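4 Padlocks and Keys: Setting Up the Locking Kit

This section covers sorting, matching and storing the small padlocks supplied with the Zollari storage cabinets. Complete it before hanging any lock on a door. Cabinet assembly is covered in Section 3.

4.1 Before you start

You will need:

A flat, light-colored table with nothing else on it
The padlocks and all keys issued with them
One pair of work gloves
One small wire basket or open tray
Key tags and a fine-point permanent marker
A dry, lint-free cloth
Graphite powder (do not substitute oil)

Padlocks from the Grumlow and Lam ranges may be mixed in one kit. Their keys look similar but do not interchange. Do not judge a match by the shape of the key head.

CAUTION: Wear gloves when handling used locks. Worn shackles can carry metal burrs. Take the gloves off only for tagging, and put them back on before lifting a lock again.

4.2 Sorting the locks

1. Lay the gloves flat at one side of the table until they are needed. Keep them clear of the keys, which slide under a cuff easily.

2. Place each padlock on the table with its shackle open. A lock that is closed and has no key goes straight to the rejects tray.

3. Put the keys next to the lock they arrived with. Do not remove keys from their rings at this stage.

4. Separate the locks by body color first, then by shackle length. Where two locks have the same body color, treat them as different locks until the keys have been tested.

5. Leave a hand's width between locks. Rings that touch will catch on each other when lifted.

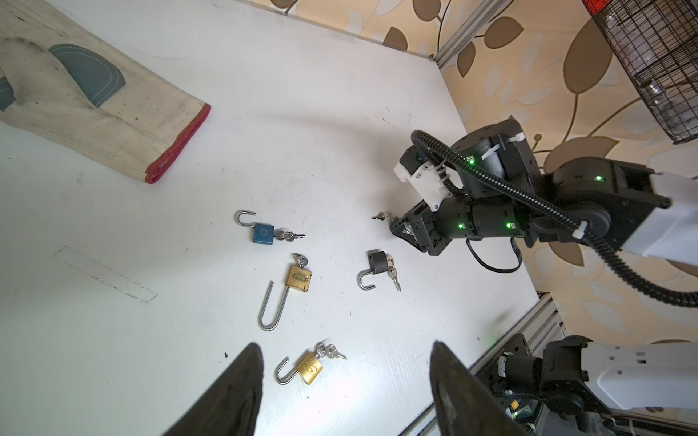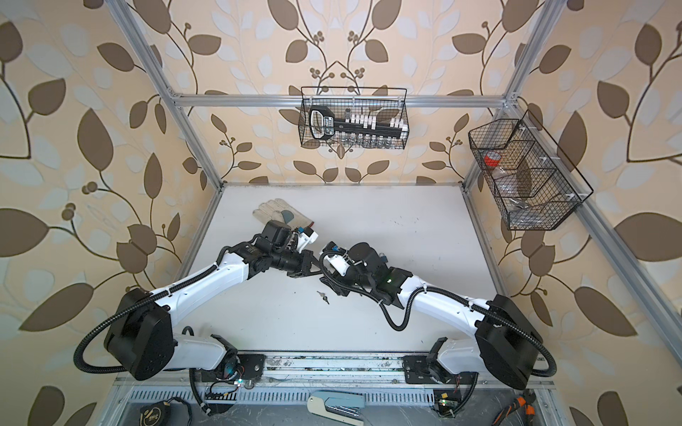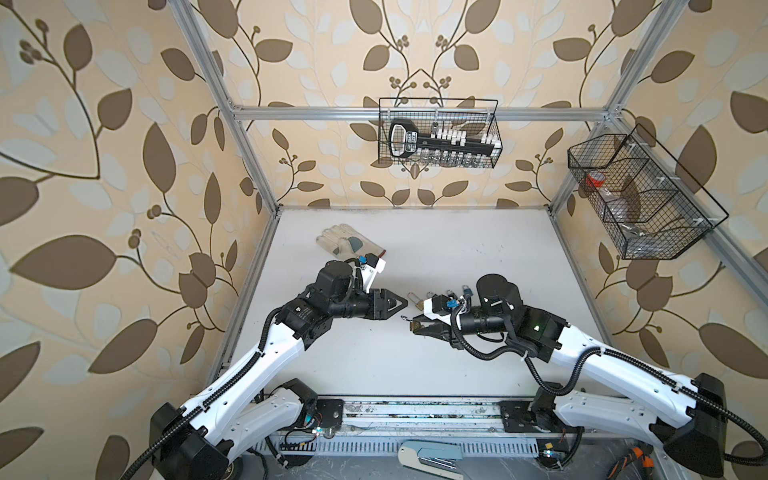 Mindby Facilities Support - Stores and Access Team

4.3 Matching keys to locks

1. Start with the lock nearest to you. Insert the first key fully, without force, and turn it.

2. If the key turns, push the shackle down until it clicks, then open it again with the same key. Repeat with the second key on the ring.

3. If the key goes in but does not turn, withdraw it and wipe the blade. Try once more. Do not use pliers or any other tool on the key head.

4. When both keys work, mark one tag with the cabinet number and fix it to the ring. Write the number on both sides of the tag.

5. Repeat for the remaining locks. Finish one lock completely before touching the next.

NOTE: A loose ring with no lock beside it must be tried in every lock of the same range. If it fits none, bag it and mark the bag UNMATCHED.

NOTE: Brass locks are easily confused with one another. Check the length of the shackle before tagging. The long-shackle type is for cabinets with a double hasp and will hang too low on a single one.

CAUTION: Never snap a lock shut until at least one of its keys has been turned in it. Locks closed in error have to be cut off, and the cost is charged to the department that signed for the kit.

4.4 Lubrication

1. Puff a small amount of graphite into the keyway.

2. Run the key in and out 3 times, then wipe it.

3. Work the shackle up and down by hand. It should spring open when the key is turned. If it has to be pulled, repeat step 1 once only.

Graphite marks light table surfaces. Wipe up dark smudges with a dry cloth before they are rubbed in. Gloves used for this job will soil quickly and should be kept apart from clean pairs.

4.5 Storing the kit

1. Keep one key with the lock. Send the other to the key cabinet, tagged as in 4.3.

2. Place unused locks in the wire basket with their shackles open. Do not hook them through the mesh - the wire bends and the basket will no longer hang level.

3. Enter each lock in the register with its body color, shackle type and cabinet number. Cabinet numbers run from 100 upward. Spare locks are entered under 3,083.

4. Close the register entry with your initials.

Registers are checked every Wednesday by Hoi-yan Wu. Missing keys should be reported to Rostislav Vondráček before the check, with the cabinet number and the range of the lock. Replacement keys are not cut for Lam locks; the whole lock is exchanged.

Continue with Section 5, Fitting Hasps.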